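4.2 What the reset rules leave out

The Himness protocol asks that every trial begin from "an equivalent starting state." We support the aim, but we doubt that the wording does much to secure it. Equivalent to what, and judged by whom? At Musbridge, operators read the phrase to mean that the cup should be standing upright somewhere within reach. At Castau, they taped paper marks to the table and put the cup back on them between trials. Both sites reported full compliance, and both were right under the text as written.

Our own setup followed the stricter reading where we could manage it. The work surface was kept clear except for the items named in the task sheet, and the operator checked their positions against a printed plan before pressing start. Figure 3 shows part of the work area.
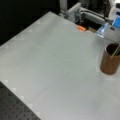

Figure 3. Work area with cup and gripper finger.

A rule of this kind is cheap to write and hard to audit. Of the 502 trials submitted under the protocol, 70 came with no record of the starting positions at all, and the log format has no field that would have flagged the gap. A reviewer sees a ticked box. We think a ticked box should count as a claim by the operator, and should be reported that way in any table comparing sites.

The guidance on gripper wear has a similar weakness. It tells sites to inspect the fingers "regularly" and to replace them "when needed." Adebisi suggested a fixed interval of 50 trials, and we adopted it for lack of anything better. We have no evidence that 50 is the right number. It may be far too long for rough objects and wasteful for smooth ones. Its one merit is that an outside reader can tell whether we kept to it — we missed the interval twice, and the log says so.

Some colleagues have argued that tighter rules would shut out smaller labs. We take the point, though we are not convinced the cost is high. Writing down where a cup stood takes less time than arguing later over whether a failed grasp should be thrown out. The more serious worry is that detailed rules invite sites to tune their systems to the rules themselves. A cup that always starts on the same mark is easy to reproduce and says little about how the robot copes elsewhere. The protocol should require sites to report fixed-start and varied-start trials separately. The current draft allows them to be pooled, and the May revision left that clause unchanged.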